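Lonus Family Screen Time Pilot
Interim report to the Darstead Fund
Prepared by Harish Rastogi, program manager
Covering the period through January

Where we are

The fund asked for a plain account of whether the Lonus monitoring software is doing what the vendor said it would do in the homes we gave it to. My short answer is that it does some of it, and that the parts families like best are the parts that needed no software at all.

We enrolled 46 households. Of those, 12 had removed the program or switched it off by the end of January. The vendor's dashboard still listed all 46 as "protected" when I last looked. I have asked Prusum, who resell Lonus to us, how the dashboard arrives at that word. They sent me a brochure.

Installation

The sales material promised setup in 5 minutes. It may be possible on a new phone with nothing on it. In real homes, parents had to find the store password, approve a string of permissions, restart the device and then do it over again on the family computer. Several gave up at the computer stage and left it for a weekend that never came. We rewrote the instructions in ordinary English and that helped more than the two support calls we had with Prusum.
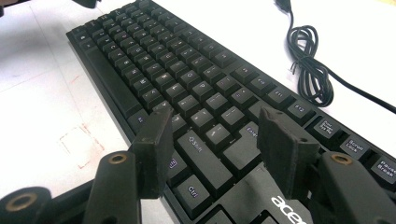
Acer keyboard on a white desk.

The desktop version remains the weak point. It records which programs are open and for how long, but it can't tell a homework document left open through dinner from one being typed in. One mother was told her son had done a heroic amount of writing. She went and looked at the file. I would not want the fund to quote any desktop usage figures from this pilot, including the flattering ones, and I've left them out of this report.

Time limits

Limits on games work on phones, in the sense that the game closes when the limit is reached. Whether the child then does something better is a separate question, and we have very little on it. Parents who filled in the midpoint form mostly reported fewer arguments. I am wary of this. The forms were filled in by the parents who were still using the software, and the ones who quit over arguments did not send theirs back.

We also heard of children who moved to a sibling's tablet, changed the clock, or used a browser version of the same game. Lonus says the clock trick was fixed in the last update. We tried it on our own test phone after the update and it still worked on the second attempt.

Web filtering

The filter blocks what it should most of the time. It also blocked a school library catalog and a page on breast cancer screening. Parents can allow a site by hand, but the request goes to an e-mail address that many of them rarely check, so the child waits and then asks a friend. Loosening the filter to the "teen" setting cured the library problem and let through a good deal that parents objected to. There is no setting between the two.
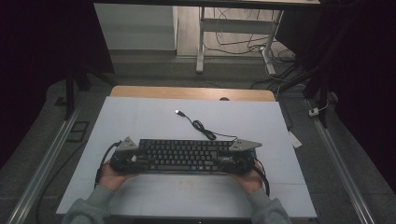
Photo: Darstead pilot project

Location and privacy

Phone location is switched on by default and keeps a full day of movements. We turned it off for every household at enrollment and offered it as a choice. Few parents took it up. I had expected more demand, given how much of the vendor's pitch rests on it.

What worries me more is where the records go. The contract says data is held "securely by Lonus and its partners." I have asked twice for a list of those partners and have had no list. Until we have one in writing, I don't think we should enroll any further families, and I have stopped taking names.

Parent evenings

We held 2 evening sessions, both starting at 6:30 p.m., on talking with children about games, strangers and group chats. Software barely came up. Attendance was decent and the comments were the warmest we've had on anything. A family who had already removed Lonus came to both.

Spending

We are under budget, mainly because the second block of licenses has not been bought. Prusum has offered a discount if we commit early. I recommend we don't. The licenses we already hold are not all in use, and a lower price on unused ones saves us nothing.

Next period

I plan to phone the households that dropped out, using the same questions for each. I will also run a small side-by-side test with Lenz, a simpler timer that sets limits and collects no browsing history. I have no particular faith in Lenz either, but it is cheap and the comparison should show whether the monitoring features add anything for parents.

Decisions needed from the fund: permission to hold back the second license payment until the partner list arrives, and permission to move part of that money to more parent evenings. The current Lonus licenses keep running in the meantime, and families who are happy with them will see no change.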